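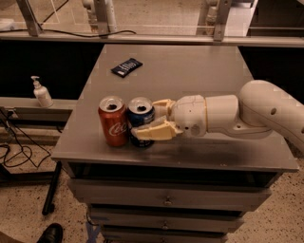

One novelist who submitted to us last November asked whether a manuscript declined by Skasholm had been read at all, and said a plain account of the process would be more use than a kind letter. The account follows, and has been kept on this page ever since.

About Skasholm

Skasholm is a reading and assessment service for unpublished book-length fiction. We read complete manuscripts, write reports on them, and forward a small number to publishers with which we have a reading agreement. We are not a literary agency. We do not negotiate contracts and take no share of advances or royalties.

The service has 7 staff readers. Each manuscript is assigned to two of them, who work separately and do not see each other's notes until both reports are filed. Where the two recommendations differ, a third reader receives the manuscript without the earlier reports.

What we accept

Complete novels in English, in any genre, by writers with or without earlier publications. Novellas are accepted if they form a single work. We do not read story collections, poetry, screenplays, or partial drafts. A manuscript already under contract is outside our terms.

Files should be double-spaced, with numbered pages and the title in the header. The writer's name appears on the cover sheet only. The cover sheet is removed before assignment.

How a manuscript is read

The first stage covers the opening 32 pages. Both readers record point of view, tense, setting, and the page on which the main conflict becomes clear. Every manuscript then goes to the second stage, a full reading, whatever was noted in the first.

The report has four sections: structure, character, prose, and market. Page references are required for each criticism. A reader who cannot supply one must withdraw the remark. Reports are sent to the writer unedited except for spelling.

Outcomes

In the last full reading year we received 727 manuscripts. Of these, 634 were returned with a report and no referral. The remainder were referred, held for revision, or withdrawn by the writer.

A revised manuscript may be sent in once under the original reference number. It goes to one of the original readers and one new one.

Partners

Referrals go to Goltico for crime and suspense and to Detier for general and historical fiction. Both make their own decisions, and a referral is no promise of an offer. Manuscript storage and the submission form are run from our Colombo office, which also answers questions on file formats and missing receipts.

Page last revised May 9, 2021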